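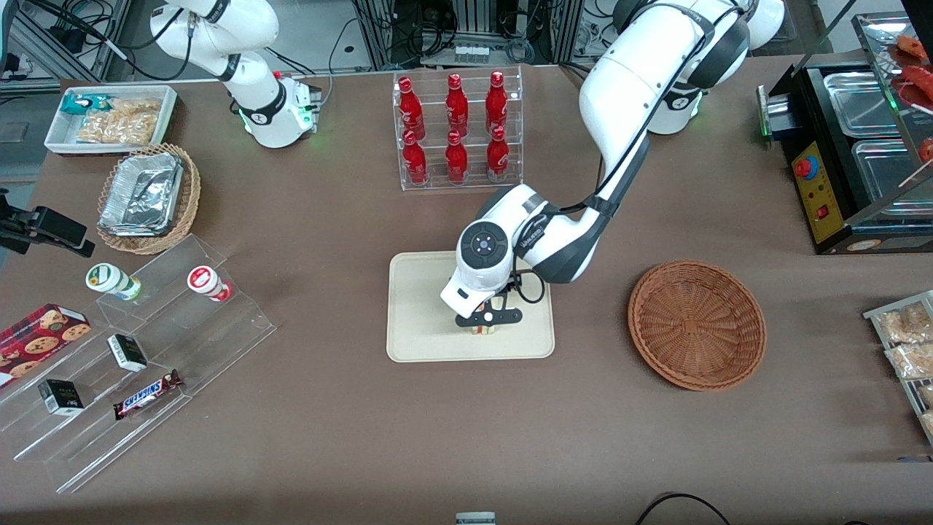 Teaching a machine to mind a snack counter is slow work, and Anong Yensuk will happily tell you so over a cup of tea that she never quite gets around to drinking. She runs the retail table at Wudero, where the job is to gather examples, one after another, of a pair of robot arms doing the small things a shop clerk does all day without thinking. A good many of them end at the beige tray in the middle of the table, with one arm reaching down low over it, something small held between its two fingers, and the other folded up out of the way. The six red bottles stand on their clear rack behind it, and there are yogurt drinks and cookies off to one side and a food warmer on the other, so that the learning system has plenty to look at (and, Yensuk says fondly, plenty to get confused by).

Each example is a single errand, start to finish, with a person guiding the arms and every motion recorded. On a good day the team gets through 179 of them. The goal for this round is 2,000, spread over 16 different errands, and they hope to be there by March.

What surprised me, sitting in on a long afternoon, was how much of the work is fussing. Between takes somebody leans in and turns a box a little, or swaps two packets, or slides a basket over by the width of a hand. "If the cookies always live in the same spot, it learns the spot," Yensuk told me. "I want it to learn cookies."

She keeps the clumsy takes too, up to a point. A fumble that the operator catches and fixes is worth having, she thinks, and she tags those by hand in the evening, usually 50 or so clips before she lets herself go home. The dropped ones go into a folder of their own, and she hasn't yet decided what to do with it.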